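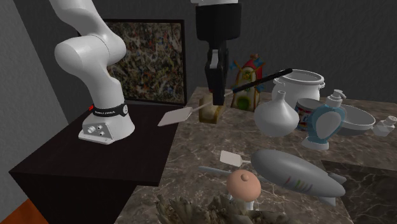 *Last updated: February, 4.10 pm*

I've been helping at the Guillot advice centre for a year now, mostly on asylum claims. My part is dull. I type up statements, chase doctors' letters and book interpreters.

Blandine Aubert does the legal work. She had 62 open files when I started and has more now. One man's statement ran to 226 pages with the exhibits, and the Home Office still asked for his school records.

We got a grant of 2,000 pounds in the autumn. Most of it went on translation - Didier Hamel's rates are fair, but medical reports take him a long time. The rest paid for train fares to hearings.

If you have papers to drop off, please bring copies and keep the originals. The door is on the Davero side, next to the chemist.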